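Gremeo adds molded housing line at Pravska plant

PRAVSKA, 8 Feb 2019 — Gremeo, a supplier of molded plastic parts for light equipment makers, has started regular output on a second housing line at its Pravska plant. The line covers 600 square meters and is staffed by 13 operators over two shifts.

The new line runs the Bisen 300 series, a family of shell-type housings sold in black only. Wall thickness, rib layout and mounting points are unchanged from earlier lots, so existing customers do not need to revise their drawings. Part numbers ending in 717 will be filled from the new line first.
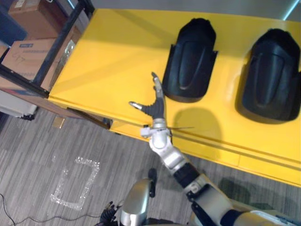 Black molded parts on a yellow table.

"The old line was booked for most of last year, and lead times had slipped," said Svetozár Michalík, plant manager at Pravska. "We moved the long runs across and kept the first line for short orders and color changes."

Incoming resin is dried and tested by lot. Finished parts are checked for warp, sink marks and flash before packing, and records are kept by shift. Customers may ask for a copy with each delivery.

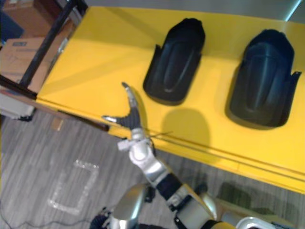

Two molded shells with rounded upper ends and raised ridges.

Esfahani, a long-term tooling partner, supplied the molds and will handle service under a contract that runs to June. "Gate wear is the item we watch," said Saeed Mousavi, tooling lead at Esfahani. "Inserts can be changed without pulling the full mold — that keeps stops short."

Price lists for the 300 series are unchanged. Orders already placed will ship on the dates confirmed.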